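Wie kommen die Adern in den Marmor?

Kategorie: Steine und Erde | Wissen für Kinder
Zuletzt aktualisiert: im Januar

Weißer Marmor mit feinen grauen Linien liegt in vielen Küchen und Bädern. Die Linien nennt man Adern. 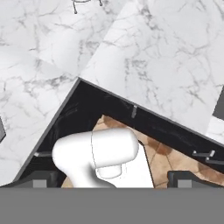
Sind die Adern denn Risse, und bricht der Stein da nicht durch? Das wollte ein Kind aus Starkton wissen, das uns geschrieben hat. Meistens sind es keine offenen Risse. Die Adern gehören zum Stein und sind genauso alt oder nur etwas jünger als der Rest. Um das zu verstehen, muss man weit zurückgehen, in eine Zeit lange vor den ersten Menschen.

Am Anfang war ein Meer

Marmor war früher Kalkstein. Und Kalkstein entsteht oft im Meer. Dort leben Muscheln, Schnecken, Korallen und winzige Wesen, die man nur unter dem Mikroskop erkennt. Viele von ihnen haben Schalen aus Kalk. Wenn die Tiere sterben, sinken die Schalen auf den Meeresboden. Mit der Zeit wird daraus eine dicke Schicht aus Kalkschlamm. Neue Schichten legen sich darauf und drücken die unteren zusammen. Das Wasser wird herausgepresst, und der Schlamm wird fest.

Manchmal fällt auch etwas anderes auf den Meeresboden, zum Beispiel Ton, den ein Fluss ins Meer gespült hat, oder Reste von Pflanzen und Tieren. Dann liegt zwischen den hellen Kalkschichten eine dünne dunkle Lage. Das ist wichtig für später.

Druck und Hitze

Die Erdkruste besteht aus großen Platten, die sich sehr langsam bewegen, nur wenige Zentimeter im Jahr. Stoßen zwei Platten zusammen, kann Kalkstein tief nach unten geraten. Dort ist es heiß, und das Gestein darüber ist sehr schwer. Der Kalkstein schmilzt dabei nicht. Er bleibt fest, aber seine kleinen Kristalle wachsen neu und greifen ineinander wie Puzzleteile. Die Schalen der Tiere erkennt man danach fast nie mehr. Aus Kalkstein ist Marmor geworden. Fachleute nennen so eine Umwandlung Metamorphose, wie bei der Raupe und dem Schmetterling.

Und die Adern?

Ganz reiner Marmor ist weiß. Die dunklen Lagen aus Ton und Pflanzenresten werden im heißen Gestein mit verändert, verbogen und auseinandergezogen. Darum laufen die Adern selten gerade. Graue Adern enthalten oft Graphit, also den Stoff, der auch in der Bleistiftmine steckt. Eisen färbt den Stein rot, gelb oder braun. Grün wird er durch Minerale wie Serpentin.

Es gibt noch einen zweiten Weg. Unter der Erde bekommt der Stein manchmal Spalten. Wasser mit gelösten Mineralen fließt hinein, und die Minerale setzen sich ab, bis die Spalte gefüllt ist. Solche Adern sind also wirklich einmal Risse gewesen — nur eben wieder verschlossen.

Vom Berg zur Platte

Im Steinbruch Bratside werden große Blöcke aus dem Berg gesägt. Ein Block kann 20 Tonnen wiegen. Zum Sägen nimmt man ein Seil, auf dem kleine Ringe mit Diamanten sitzen, dazu viel Wasser zum Kühlen. Danach wird der Block in Platten geschnitten wie ein Brot in Scheiben. Zwei Platten, die im Block nebeneinander lagen, haben fast das gleiche Muster. Zum Schluss werden sie geschliffen und poliert.

Warum man bei Zitronen aufpassen muss

Kalk und Säure vertragen sich nicht. Tropft Zitronensaft oder Essig auf Marmor, wird die Stelle matt. Du kannst das mit einem Stück Eierschale ausprobieren, denn sie besteht auch aus Kalk:

Lege die Schale in ein Glas.
Gieße Essig darüber, bis sie bedeckt ist.
Warte 5 Minuten und schau genau hin.

An der Schale sitzen nun kleine Bläschen. Sie enthalten Kohlendioxid, das Gas aus dem Sprudelwasser. Mach den Versuch nicht auf einer Küchenplatte aus Marmor und frag vorher einen Erwachsenen.

Schlagwörter: Marmor, Kalkstein, Gesteine, Versuche mit Essig
80 Mal geteilt | 14 Kommentare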